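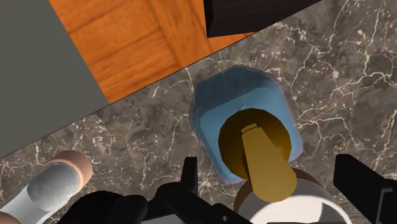

9月 クリストーフ・コズマ(Kristóf Kozma)

4.2 遠隔操作による教示データの収集

さて、ここからは教示の話です。前節で書いたとおり、私たちはシミュレータ「Prisska」の中でキッチン作業をいくつか用意し、人間がコントローラでグリッパを動かして手本を見せる、という昔ながらのやり方を採りました。正直なところ、最初はもっと楽にできると思っていたんです。画面の中のカップなら落としても割れないし、リセットはボタンひとつですから。ところが私自身が操作役をやってみると、初日の午前中だけで肩がばきばきになりました(木曜の夕方には湿布を貼っていました)。

集めた手本は全部で235本、操作者は私を含めて5人です。1本の長さは最大40秒で打ち切り、そこまでに終わらなかったものは失敗として別に保存しました。捨てなかったのは、あとで4.4節の比較に使いたかったからです。

図3は上から見下ろす視点での一場面で、大理石模様の天板の上に青いカップがあり、黄色い柄のついた物体がそこに重なっています。私たちが「柄もの課題」と呼んでいる系列の作業で、操作者がいちばん嫌がったのもこれでした。柄が細長いと、指を閉じる位置がほんの少しずれただけで先端の向きが大きく変わってしまうんですよね。しかも真上からの視点だと高さがさっぱり分からない! 図3を見ても、黄色い物体の先がカップの縁からどれくらい浮いているのか、私には言い当てる自信がありません。

図3 遠隔操作課題の一場面(シミュレーション、上方視点)。手前の黒い部分がグリッパ。

そこで操作画面には、この視点のほかに斜め横からの視点を小さく並べました。効果はあったと思います。ただ、操作者によって使い方がずいぶん違っていて、横の画面ばかり見る人もいれば、一度も目をやらなかったと言う人もいました。視線は記録していないので、これは聞き取りの範囲の話です。次にやるなら絶対に記録します。

入力装置は二種類試しました。ひとつはEntwistleの手持ち型コントローラで、手首の動きがそのままグリッパの姿勢になります。もうひとつは普通のゲームパッドです。直感的なのは断然前者なのですが、手の細かい震えまで律儀に伝わるので、軌道がどうしてもざらつきます。ゲームパッドのほうは動きがかくかくする代わりに、止めたいところでぴたりと止まってくれる。悩んだ末、本論文の学習には手持ち型のデータだけを使い、平滑化はClidanoの標準フィルタに任せました。窓幅は16フレームです。これより広げると、指を閉じる瞬間の動きまでなまってしまい、学習した方策が物体の手前で空振りするようになりました。

もうひとつ、書いておきたいのが「ためらい」です。人間は掴む直前にちょっと止まります。私もやります、かなりやります。この停止区間をそのまま学習させると、ロボットまで物体の上でじっと考え込むような挙動になりました。Piltvilleでの予備実験で同じ現象を見ていたのに、すっかり忘れていたのは私の落ち度です。結局、グリッパの速度が一定値を下回る区間を間引いてから学習に回すことにし、しきい値は物体の種類ごとに手で決めました。柄のあるものだけは低めにしてあります。ゆっくり向きを合わせている区間まで削ってしまうと、肝心の手首の使い方が残らないためです。しきい値の一覧は付録Bに載せました。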